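26/05/2026

Well, it came! Lot 334, one folding coastal chart of the Madora islands, and it only took three phone calls and a very long morning at the depot. I'd more or less talked myself into thinking it had gone to the wrong county. The tube was fatter than I expected and somebody at Sturkell had gone mad with the brown tape, so I was sat there picking at it with my nails for ages because I didn't trust myself with scissors (you only do that once, and I did it in November with the railway map).

Anyway, it's lovely. It's been backed on linen, properly old linen I think, and it folds into 12 panels with a gap of cloth between each one. The sea is printed in a sort of washed-out green and the depths are all in tiny slanting figures. There's a big compass rose that somebody has gone over in red ink, a bit wobbly, and I'm very fond of it already. Two of the folds have split at the top, which the listing did mention, and there's a brown stain near the harbour at Wako, which it didn't. I rang them about that. They were nice enough, offered me a bit off, and I said yes please before they could change their minds.

I paid about 200 for it, all in, before the bit off. I keep saying that figure to myself in different tones of voice. 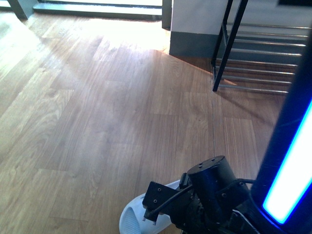
Guangming Wan thinks I overpaid. The stain alone should have knocked a third off, apparently, and the red ink is damage, whatever I like to call it, and did I even check whether the date under the border was the date of the survey or just the date of the printing? I hadn't. So I went and looked with the magnifier and of course there are two dates, years apart, and then a line of small corrections along the bottom that brings it up later still. I was a bit crestfallen, but then we got talking about the corrections and stayed on the phone so long my tea went cold. Corrections are good, it seems. Corrections mean somebody was really using it on a boat.

The number in the corner is 3791, which I'd taken for a print run (imagine!) and is just the chart number. I've written it in the notebook along with what I paid, the auction house and the state of the folds. I'm trying to be better about the notebook. Half of what I bought in the first couple of years has nothing written down at all, and now I can't for the life of me say where the little Castero town plan came from. A shop? A fair? My aunt?

The big question is whether to frame it. Part of me wants it up where I'd see it every morning, and it's the right shape for a long wall. But framing means flattening it, and flattening it means the folds, and the man who does my frames always wants to trim things.

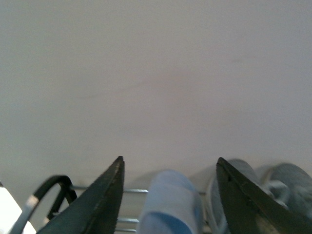
Then there's the light to think about, as the railway map has gone noticeably paler down one side and I don't want to do that to another one. So for now it's in the plan drawer, folded the way it was always folded, between two sheets of tissue, with the town plan moved down one to make room. I've been in to look at it four times since supper.

Must ring about getting the splits mended. And must not look at the next catalogue, which is sitting on the stairs. I have looked at the next catalogue. There's a second Madora sheet in it, the northern half, no stain.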